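Hindura: teleoperated pushing moves to the shared table
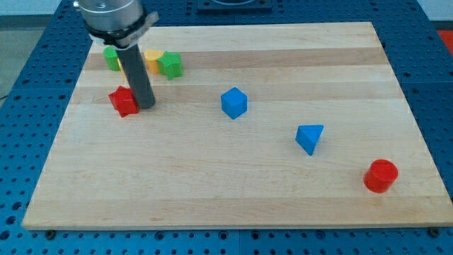

The rod finger at the block board. Dal Bello cell.

The Hindura pushing work has moved from the side bench to the Dal Bello cell, and the first teleoperated sessions have been recorded there. Groups wishing to use the cell should note that the wooden board is now bolted to the breadboard table and should stay where it is until the end of March.

The task is simple to state. The operator is given a short instruction, such as "push the blue cube towards the green star", and carries it out by remote control with a single rod finger. Nothing is grasped or lifted. The blocks are plastic, in red, green, yellow and blue, and differ enough in shape for an instruction to name one without ambiguity. Motion is restricted to the plane of the board, with the height of the fingertip held by the controller, so the operator has two axes to think about.

Giorgia Mancuso compared two ways of giving demonstrations before the move. In hand guiding, the operator holds the wrist and leads the arm through the push. This gave smooth paths but put a forearm in front of the overhead view for much of each episode, and contact forces at the tip were mixed with those from the hand. Remote control with the Brenari handset is slower to learn. New operators tend to overshoot on the first few pushes and then correct from the far side of the block, and those corrections are being kept. A policy trained only on clean pushes had little idea what to do once a block began to rotate.

Round pieces remain awkward. A cylinder standing upright slides off to one side unless the push passes close to its centre, and the star tends to catch on its neighbours when the pieces are bunched together. Primo Cirillo has therefore changed the reset procedure: each session begins with some pieces in contact and the remainder spread across the board.

Sessions last 20 minutes, with a change of operator after every 2. Episodes are cut afterwards by instruction, and each is labelled by a second person who did not drive. Where the label and the instruction disagree, the episode is kept under the label.

Logging is through Grallness as before. The handset now writes at the same rate as the arm, so the resampling step in the old script must be removed. Recordings made with the earlier version have a lag of 4 samples on the command channel and need to be shifted before use.

The cell is booked for Hindura every Wednesday until 6 pm. Requests for operator training go to Giorgia, and questions about the reset procedure or the labels to Primo.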